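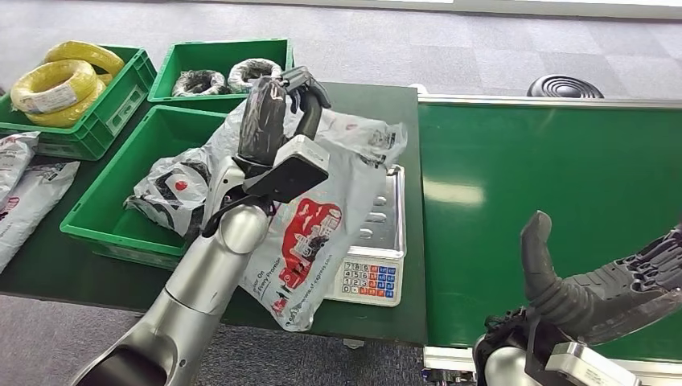
FOR IMMEDIATE RELEASE
Sunday, January 23, 2022

Pestden Parcel Swap Is Back, and This Time We Have Real Shelves

PESTDEN — Hi everybody, it's Murdo Tennant from Flotomeck, and yes, I'm writing my own press release again. My sister offered to do it and make it sound proper, but last year people told me they liked hearing it from me, so you're stuck with the long version.

The news first. The Pestden Parcel Swap opens for its second season in May, in the old Ninier shoe store on Baird Street. If you bought something online, it didn't fit or you just didn't love it, and the return shipping cost more than the thing was worth, bring it to us. Somebody else in town probably wants it! You get a swap ticket, you pick out something another person brought in, and everyone goes home with one less box in the hall closet.

I started the swap after I ordered a raincoat that would have fit me when I was in eighth grade. Sending it back was going to cost almost what I paid, so it sat on a chair in my kitchen all winter. When I mentioned it at the Flotomeck counter (we're a packing and mailing shop, for those of you who only know us as the place with the green door), three customers in a row told me they had a chair just like it. One of them had a pair of snow boots, and they were my size. I gave her a gift card and she went next door and bought lunch, and that was pretty much the first swap.

Last season we took in 172 items and 171 of them found a new home. The one left over is a lamp shaped like a pineapple and I have grown fond of it, but it's still up for grabs, so please come and make an offer before I get any more attached.

So what's new this year? The biggest thing is space. Last year we ran the whole business out of our back room, and if you came on a Saturday you know that meant standing sideways between the tape rolls and the water heater. The Ninier building has been sitting vacant for a good while, and the owners are letting us have the front half at a rent I can live with. It still has the old slanted stools and the long wall of shelves, which are perfect for sorting by size. I spent most of the holidays scrubbing them down and my elbows have not forgiven me.
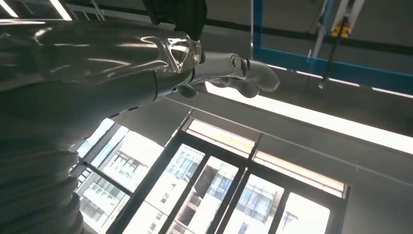

We've also changed how tickets work. Last year it was one item for one item no matter what, and that got a little silly — a phone case traded straight across for a winter coat, and some hard feelings over by the coat rack. Now there are two kinds. Blue tickets are for small stuff like phone cases, scarves, books and kitchen gadgets. Yellow tickets are for bigger things like coats, boots, small furniture and anything that plugs in. You can turn in 2 blues for a yellow if you've been saving up.

A few house rules, and I promise to keep them short. Please bring things clean and in one piece. The original packaging is great if you have it, but we'll take things without it. Cut or black out your address on any old mailing labels before you come in, and we'll have markers by the door for anyone who forgets. No food, no medicine, no car seats, no bike helmets. If it plugs in, we'll test it at the counter while you wait. You can bring up to 30 items over the whole season, and if you have more than that, call me and we'll talk, mostly about your shopping.

We're also going to keep a bin for used mailers and boxes. Anything that can go around again gets flattened and put out for free, first come, first served. Teachers and people who sell things online, this one is for you. Last year the bubble wrap was gone by ten in the morning every single time, so set an alarm.

The swap will run Saturdays from nine to two, all the way through the end of summer. There's no charge to come in and no need to sign up ahead. Parking is behind the building, and the side entrance has a ramp. Kids are welcome, and so are dogs if they're good around crinkly paper.

If you'd like to drop things off early, we'll start taking them at Flotomeck a week before opening day. Please don't leave bags outside the door overnight. We had a raccoon situation last year and it got into a very nice set of bath towels.

Reporters, bloggers and anyone who wants to poke around the new space before it opens can stop by the Flotomeck counter on a weekday afternoon and ask for Murdo. I'll walk you over, show you the shelves and try to send you home with a pineapple lamp.

Contact: Murdo Tennant, Flotomeck, Pestden

###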